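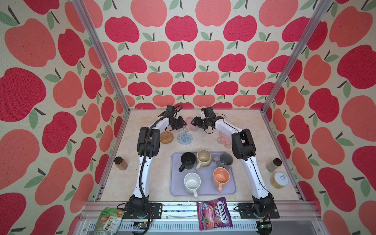

Page last changed: September 3, 2025

4. Hanging patterned fabric on your walls with starch

OK, so you've washed your fabric (section 2) and measured your wall (section 3), and now comes the fun part! I've done this in every rental I've had, and I still get a silly thrill when the first panel goes up and stays up. My favorites are big repeating prints, apples and pears and that kind of thing, but big prints are also the ones that punish you for rushing, so please read all the way through before you open the starch.

What you need within reach: your cut panels, liquid starch, a paint tray, a foam roller, a clean sponge, push pins, a level, a sharp craft knife with spare blades, and a drop cloth. I use the Polora roller with the short handle, but any foam one is fine.

4.1 Getting the first panel up

1. Turn off the power to any outlets on the wall and take the cover plates off. Put the screws in a cup. (I've lost so many screws.)

2. Wipe the wall down with a damp sponge and let it dry.

3. Draw a light vertical pencil line with the level, one panel width in from the corner. Don't trust the corner itself. Mine at the Bollthorpe apartment leaned so badly that my first row of pears looked like it was sliding downhill.

4. Pour starch into the tray and roll it onto the top half of the wall, going a little past your pencil line.

5. Hold the panel up with 2 inches of extra fabric at the top and pin it along the ceiling, starting in the middle and working out. Check that you haven't cut through a row of your print in a spot that'll bug you forever.

6. Smooth the fabric down with your hands, then roll more starch over the front of it. It should look soaked. Keep going until the weave is wet all the way through.

7. Lift the bottom half, starch the wall behind it, smooth it down, and roll over the front again.

Note: Woven fabric with some texture drinks up a lot more starch than plain cotton. I went through 3 bottles on one wall of the nubby stuff from Pasetti and had to run to the store with sticky elbows.

4.2 Matching the next panel

8. Hold the second panel next to the first, dry, and slide it up or down until the print lines up at eye level. If it's going to be off by a hair, let it be off near the floor.

9. Overlap the edges by an inch, pin, and starch it the same way as before.

10. Cut down through both layers at the overlap with a new blade, peel away the two strips, and press the seam flat with the sponge.

Caution: Wet fabric stretches! If you tug on it to make the print meet, it'll creep back overnight and leave a gap. Pat, don't pull.

Caution: Keep starch off wood floors. It gets slick, and I have the bruise story to go with it.

4.3 Drying and trimming

11. Leave everything alone overnight, pins and all. In December, with the heat on, mine dried much faster than it does in summer.

12. Take out the pins and trim the top and bottom with the craft knife against a metal ruler. Change blades as soon as the fabric starts to drag.

13. Cut out the outlet openings, then put the plates back and turn the power on.

If you find a bubble, wet the spot with starch and press it again. Delia Mansilla wrote to me that she uses an old credit card for this, and I've switched over to her way.

Taking it all down again is in section 6.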